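검색어를 입력하세요 검색

시뮬레이터는 멈추지 않았다
이탈리아 그레코사의 양팔 로봇이 배 한 개 때문에 배운 것

글 사이드 함디(Said Hamdy)

그레코(Greco)의 사무실에는 비상 정지 버튼이 벽마다 있습니다. 저는 처음 방문한 날 그것을 보고 안심했습니다. 그러나 제가 이 글에서 쓰려고 하는 고장은 그 버튼과 관계가 없는 곳에서 시작되었습니다. 시뮬레이션 안에서는 아무도 버튼을 누를 필요가 없었기 때문입니다.

그레코는 식품 포장용 양팔 로봇의 제어 프로그램을 만드는 작은 회사입니다. 프로그램의 이름은 펌포트(Pumport)입니다. 과일과 빵을 집어서 상자에 넣는 단순한 일을 합니다. 새 버전은 먼저 가상 주방에서 시험을 받고, 합격하면 에스텀(Estham)에 있는 포장 공장의 실제 기계로 옮겨집니다. 지난 9월에 나온 버전은 가상 시험을 1001번 했고, 결과표에는 실패가 11번이라고 적혀 있었습니다. 모두 물건을 떨어뜨린 경우였습니다. 회사는 이 숫자를 좋은 숫자로 생각했습니다.

실제 기계에서는 첫날 오전에 문제가 나왔습니다. 오른쪽 그리퍼가 배를 잡은 다음에도 계속 힘을 더했습니다. 배는 으깨졌고, 손가락은 접시의 가장자리까지 눌렀습니다. 접시가 깨져서 조각이 작업대 밖으로 날아갔습니다. 안전 울타리가 닫혀 있어서 다친 사람은 없었습니다. 그렇지만 울타리 문은 그 20분 전까지 청소 때문에 열려 있었다고 합니다. 저는 이 이야기를 들을 때 조금 추웠습니다.

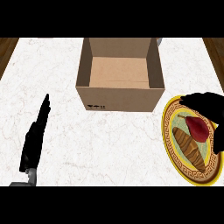
펌포트의 가상 시험 화면. 오른쪽 그리퍼가 배와 빵이 놓인 접시 위에 있고, 왼쪽 그리퍼는 비어 있다. 위쪽은 뚜껑이 없는 골판지 상자.

안전 담당 기술자 친치아 만쿠소(Cinzia Mancuso) 씨는 저에게 시험 기록을 다시 보여 주었습니다. 가상 세계의 배는 단단한 물체로 계산됩니다. 아무리 세게 눌러도 모양이 변하지 않고, 손가락은 표면에서 멈춥니다. 그래서 프로그램이 너무 큰 힘을 요구해도 화면의 움직임은 얌전하게 보입니다.

“우리는 힘의 값을 저장하고 있었습니다. 그런데 합격 기준에는 넣지 않았습니다. 배가 상자 안에 들어가면 성공이라고 정했으니까요.”

만쿠소 씨는 이 말을 두 번 했습니다. 한 번은 저에게 했고, 한 번은 자기 공책을 보면서 했습니다.

원인을 찾는 데에는 11일이 걸렸습니다. 처음에는 모두 손가락의 압력 센서를 의심했습니다. 센서를 바꾸었지만 결과는 같았습니다. 다음에는 케이블을 의심했습니다. 마지막에 단위를 바꾸는 코드에서 잘못이 발견되었습니다. 힘의 상한이 실제 기계로 전달될 때 필요한 값보다 훨씬 크게 변환되고 있었습니다. 상한이 있기는 있었지만, 도달할 수 없는 높이에 있는 천장과 같았습니다.

저는 기계 공학을 공부한 사람으로서, 코드의 잘못보다 시험의 모양이 더 마음에 걸립니다. 단위의 실수는 어디에서나 생깁니다. 그것을 잡아야 하는 그물이 물건의 위치만 보고 있었다면, 같은 종류의 실수가 다시 지나갈 수 있습니다. 외부 검사를 맡은 퍼트니스(Putness)의 보고서도 이 점을 지적했습니다. 보고서는 접촉하는 힘이 기준을 넘으면 물건이 상자에 잘 들어가도 실패로 기록하라고 권고했습니다. 또 실제 기계의 제어기에 독립된 힘 제한을 따로 두라고 썼습니다.

그레코는 두 가지를 모두 받아들였습니다. 옛 기록을 새 기준으로 다시 계산하는 일도 시작했는데, 제가 원고를 보낼 때까지 끝나지 않았습니다. 만쿠소 씨는 부드러운 과일의 모델도 만들고 싶어 하지만, 계산 시간이 길어져서 회사 안에서 의견이 나누어져 있습니다.

에스텀의 기계는 지금 속도를 낮추어서 움직이고 있습니다. 접시는 금속으로 바꾸었고, 울타리의 문이 열리면 팔의 전원이 끊어지도록 배선을 고쳤습니다. 배를 다루는 작업은 당분간 사람이 합니다.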